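Subject: Re: [bench-manip] tilt estimate numbers, second pass
From: Sorcha Carnegie
Date: 16 Apr 2021

Hi all, quick one before I lose the room. Right arm holding the tube, rack clear, this is the layout for the wet runs.

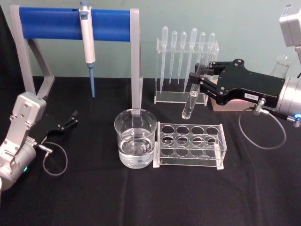

Tube in the right gripper, a little clear liquid in the bottom. Rack and beaker to its left.

Lautaro wrote:

> Sorcha, two things about the March writeup.
> 1. You say the tilt estimate comes from the meniscus line and not from the glass outline. Did you ever run outline only on the same episodes? Can't find it in the table.
> 2. Why is everything so transparent? Tube, rack, beaker, pipette holder. If I wanted to make depth useless that's how I'd do it. Would a coloured rack be cheating?
> Also is the Garnside split the one with the dry tubes or did Dilani rename it again?
> Lautaro

1. Yes, ran it, left it out because the table was already a mess. Same 367 episodes. Outline only fails to seat the tube in 27 of them, meniscus plus outline fails in 15. Most of the difference is when the tube is angled toward the head camera and the rim and the rounded end sort of line up. The liquid line still gives you something there. Not much liquid needed either — a small amount in the bottom is what we train on.

What it does NOT fix: the last bit of the insertion. Once the tube is over the rack you've got glass in front of acrylic in front of black cloth, and the hole edges come and go. Vasilis thinks the wrist view should take over there and I think he's right, just havent had time to do it properly.

2. Not cheating but a different paper. We want the clear rack, that's what people have on their benches. The cloth is black so the edges show up at all, we tried a pale one and the labeller gave up. Zamfira has a depth dump from the old layout if you want to see how bad it gets, it's mostly holes.

Garnside is still the dry tubes. Nituvano is wet. Dilani only renamed the folders, the episode ids are the same, all 2153 of them across both.

Things I still need from people:

Dilani — the label file for the second batch, the one with the corrected tilt sign. Mine has left and right swapped for part of it.

Vasilis — can you send the gripper force limits you used on the glass? I set mine low and the tube creeps round in the fingers on the faster moves, which then looks like a estimation error and isn't.

Anyone — views on whether to score a tube that seats in the wrong hole as a fail. Currently yes. Lautaro's group counts it seperately I think?

Left arm sits out for all of this, pipette work is a different thread, please don't reply about pipettes here.

Back on tonight to rerun the angled ones.

Sorcha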